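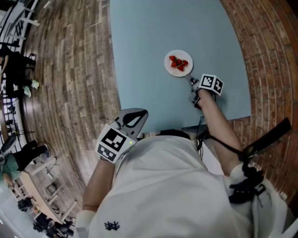

Cuaderno de taller, abril, 16:30

Sigo sin creerme lo de las fresas. La ficha de Goveck dice que aguantan servidas en plato llano, sin tapar, hasta la tarde, y que se pueden mover por el rabito sin marcar la piel. Lo segundo depende de que el rabito siga ahí, cosa que la ficha da por hecha.

Caja nueva de Brukport, 197 g con el envase. Plato redondo blanco, el de siempre. Amontonadas en el centro se apoyan unas en otras y el plato puede girarse sin que rueden. Sueltas, ya veremos. El borde del plato me preocupa más que la fruta: si se empuja por ahí, se desliza todo sobre la mesa azul. Probar con un paño debajo.

Pendiente: revisar la base de cada fresa a los 15 minutos y otra vez a los 30. La tabla de Pasichnyk solo recoge el aspecto por arriba, y así cualquiera saca buena nota.
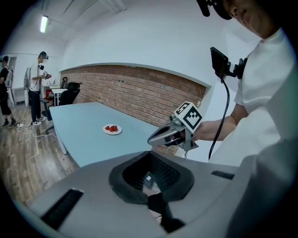 Andri Tanner opina que exagero con la base, que una fresa madura se marca igual en la caja que en el plato y que sin pesar el jugo no vamos a distinguir nada. Puede ser. Pero entonces tampoco vale la cifra de la ficha, y esa no la discute.

Le he pedido la balanza pequeña. La grande llega a 2000 g y para esto no sirve.

Dejo sin rellenar la columna de «resultado» hasta tener las dos revisiones.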